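Salt and Your Blood Pressure: Notes for Session 2
Meirion Gough, Didville evening health course

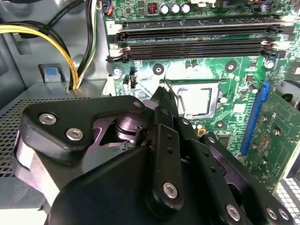 Gripper at the CPU socket of a desktop motherboard.

Okay, salt! I love this topic, mostly because I used to be terrible at it (I put soy sauce on everything, ask my wife).

Quick recap from last time. Your blood pressure is the push of blood against your artery walls. When you eat a lot of salt your body hangs on to extra water, there's more fluid to move around, and up goes the pressure. Some of us are more sensitive to it than others, and that tends to increase as we get older.

Most of it doesn't come from the shaker either. It's in bread, deli meat, canned soup and sauces. I checked a tin of soup in my own cupboard and got 800 mg of sodium in one serving, and I'd always eaten the whole tin – two servings!

For next time, please keep a food diary and bring three labels from home. Write down the sodium per serving and the serving size. Colette Barbier is bringing her low-salt minestrone, so come hungry.

If you're on blood pressure pills or have kidney trouble, talk to your doctor before trying a salt substitute. Many contain potassium.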